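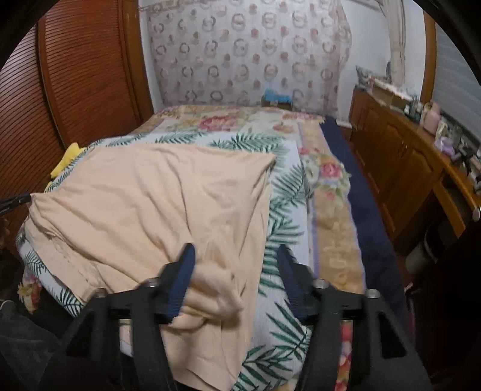
Musty smell in quilts and bedspreads from a closed-up house, what would you try first?

Posted by Hiba Darwish in Laundry and Linens

Hello everyone, I have been reading this board for a long while and have picked up a lot from it (the thread on getting candle wax out of a tablecloth saved my mother-in-law's lace one), so I thought I would finally sign up and put my own problem to you.

My aunt passed her house on to my brother and me last winter. It had been shut up for almost 2 years, with the heat turned down low and the curtains closed, and she was a woman who loved bedding. Every closet has some. There are quilts, thin summer bedspreads, flannel sheets, pillowcases with crochet on the edges, and a cedar chest that I can barely close. It isn't fancy and I don't think any of it is worth money. But I slept under some of these things when I was little and I would like to keep as many as I can and give the rest to cousins who will use them.

The trouble is the smell. It's that closed-house smell, a bit like a basement and a bit like old books. I don't see any spots or stains that look like mildew, and the closets feel dry. I have washed one load of sheets twice with the regular detergent I use at home (Omlow, the unscented kind) and they come out smelling fine. Then I put them in the linen closet, and a week later they have it again, a little fainter.

The quilts I haven't dared to wash at all. Two of them are hand stitched, one by my aunt and one by somebody before her, and I'm fairly sure the filling is cotton because they are heavy for their size. The bedspreads are printed cotton and look sturdy enough to me.

So what I would like to know is this. Is there a way to get the smell out for good? Can I put a hand-stitched quilt in a machine, or am I going to ruin it? And what do I do about the closets, which I suspect are the real problem? I have a top-loading washer with the post in the middle, a dryer, a decent-sized bathtub, and a backyard with a clothesline that needs new line. We're hoping to have the place ready for family by June, so I have some time but not forever.

Thank you in advance, and forgive the length of this. My husband says I can't order a sandwich in under a paragraph.

Severyn Lytvynenko

Vinegar. A cup in the rinse. Works on everything. Throw out the cedar chest, those things always stink after a while and it gets into whatever you put in there.

Ziad Salameh

Hi Hiba, and welcome! I'm sorry about your aunt. She sounds like somebody I would have gotten along with. I cleared out my parents' place a few years back and went through nearly the same thing, down to the chest that wouldn't shut, so let me tell you how I went about it and you can take whatever is useful.

You've already put your finger on it with the closets. If your sheets smell clean out of the dryer and pick the smell up again on the shelf, then the washing is doing its job and the shelf is undoing it. I would stop washing for now, as tempting as it is to keep going, and work on the closets first. Empty them completely. Take out the shelf paper if there is any, even if it's pretty - old shelf paper holds on to smells like you wouldn't believe, and there is often a layer of older paper under it. Vacuum the shelves, the back wall, the floor and the top of the door frame. Then wipe everything down with warm water and a little dish soap, go over it again with plain water, and dry it with a towel.

After that you leave the doors standing open. I mean days, a week if you can stand looking at it. Put a fan on the floor pointing in. If the closet is bare unpainted wood, as mine were, and it still smells after a week of air, it may need sealing. I did mine with two coats of clear shellac. It has a strong smell of its own while it dries, so open the windows, but once it's cured it doesn't smell of anything and neither does the wood behind it. My sister thought I was overdoing it and then asked me to come and do hers.

One more thing while you have them empty. Feel the back wall with your hand, low down, especially if it's an outside wall. If it's cool and a bit clammy compared to the others, you'll want to keep things a couple of inches away from it once you load up again. A cheap humidity gauge from the hardware store will tell you more. When mine read over 65 percent in the downstairs closet I bought a small dehumidifier for the hallway, and I only run it in the muggy months.

Now the bedding. I would sort it into three piles, and please do it on a bed or a big table where you can open each piece out all the way, because a folded quilt will hide a torn seam from you every time. One pile for the plain sturdy stuff, which can go in the washer like any other wash. One for the things you aren't sure of. And one for the hand-stitched quilts, which get treated like your grandmother's china.

For the sturdy pile, the printed bedspreads included, use warm water, your usual detergent but less of it than you think, and an extra rinse. A lot of what smells stale in old cotton is years of detergent and fabric softener that never rinsed out. Skip the softener from here on. I don't mind the vinegar idea for this pile, half a cup in the rinse is plenty, but please don't ever use it together with bleach. And with the post kind of washer, put one big bedspread in at a time, loosely around the post, so it doesn't wrap itself up and pull.

For the ones you aren't sure about, do a color test. Wet a white cloth, press it on each color in turn, the reds most of all, and hold it there for a minute. If color comes off on the cloth, don't wash that piece at home. Do the thread, too, if it's colored.

The hand-stitched ones I would air before anything else. You may find that's all they need. Pick a dry, breezy day with some cloud, put a clean sheet on the grass, lay the quilt flat on it and put a second sheet over the top to keep off the sun and the birds. Turn it after a couple of hours. Bring it in by late afternoon before the damp comes down. I did this on five or six different days with my mother's, and each time it came in a little better. It's slow, but you can't hurt anything by it. Please don't hang them over the line, with or without new rope. All the weight goes on one row of stitches.

If airing doesn't get you there, use the bathtub and leave the washer alone. Line the tub with an old sheet first, because you are going to lift the quilt out by that sheet. Cool water, a very small amount of mild soap, press it gently up and down with flat hands, drain, fill, press, drain, and keep on until the water is clear. Let it sit and drain for a good hour. Then lift with the sheet (get your brother to take the other end, a wet cotton quilt is heavier than you are ready for) and lay it on towels to dry flat. Change the towels a few times. Mine took two days with a fan on it, and I wouldn't fold it until you're sure the middle is dry.

As for the cedar chest, don't throw it out! Leave it open in the garage for a while, and sand the inside lightly if it smells stale. Raw cedar shouldn't touch the quilts directly anyway, so line it with a clean cotton sheet. Take everything out once or twice a year and fold it along different lines.

I've gone on much too long, so you and I have that in common. Let us know how the first one comes out.

Jomar Manalo

Ziad covered most of it and I only want to add a couple of small things.

Check for moths and carpet beetles while you're sorting. Cotton isn't their favorite, but if any of the older quilts turn out to have wool inside, you'll want to know. Look in the seams and under the binding. And if one does have wool in it, don't put it through that tub wash until you've asked somebody who handles old textiles, because wool filling can mat up on you.

Also, I'd stay away from the plastic storage bags with the vacuum valve, at least for the old ones. I used them for my kids' baby blankets and the folds set so hard that I could still see them after I'd washed them. Old pillowcases make very good storage bags. It sounds like you have a few.

For the smaller items that still have a hint of smell after washing, I've had luck putting them in a big lidded tote with an open bowl of baking soda next to them for a week or so. Next to them, not on them. I once shook it straight onto a chenille spread and I was vacuuming it out until Christmas.

Hiba Darwish

Oh, thank you all so much! Ziad, I went over this morning and pulled up the shelf paper in the upstairs closet, and there were three layers, the bottom one with little teapots on it. The smell when it came up was exactly the smell. I've scraped it all off, the doors are open and the fan is going.

Jomar, no bugs that I can find, but I haven't been through the chest yet. Severyn, I'm keeping the chest, but I did use your vinegar on a load of pillowcases and they smell of nothing at all, so thank you for that.

My brother has been told about lifting the wet quilt. He wants to know how heavy is heavy. I'll start with airing my aunt's on the next dry day and write back when I've done it.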